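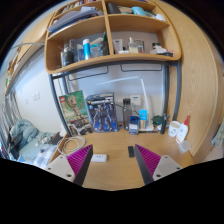
Starkaler Home Desks: data card and collection rules
Version 3, revised Apr 20, 2021
Maintainer: Ayman El Fassi

What this is

3847 short episodes of picking up and putting down small things on desks and shelves, recorded with a hand-held two-finger gripper in 23 homes. The rules we recorded under are printed below, along with our doubts about them. Most data cards list the rules and leave you to assume they were followed.

Rules for collectors

1. Leave the room as you find it. No clearing the desk, no bringing props.
2. Mains items (power strips, lamps, chargers) may be in view. They are never a target object.
3. Loose cables count as clutter. Do not grip or tidy them.
4. Both finger pads must be visible at the start of every episode.
5. Close papers with names or addresses on them before recording.
6. Get written consent from everyone who sleeps in the room.

How far to trust them

Rule 1 can't be checked. We have only the collector's word that a desk looked like that beforehand, and people tidy without noticing.

Rule 2 came out of the Dolton safety checklist, which was written for fixed arms behind a fence. It says nothing useful about someone holding a gripper over a bedroom desk. We kept the one line that made sense and dropped the rest.

Rule 4 is the only one we test by script. It removed 167 episodes. The script was tuned on the Kettani pads and I would not rely on it for any others.

Rule 5 was reviewed by hand on 20 homes. The other three were added in a hurry and should be treated as unreviewed until June.

What "compliant" means here

The Pluvon label in the metadata means a form was filled in. It does not mean a third party looked at the data, and please don't cite it as if one had.

Known gaps

Cluttered desks are common, bare ones rare. Nothing here supports a claim that a policy is safe near live sockets. If you plan to make that claim, collect your own tests.

Changes

v3: rule 6 reworded, script results added.
v2: rule 3 added.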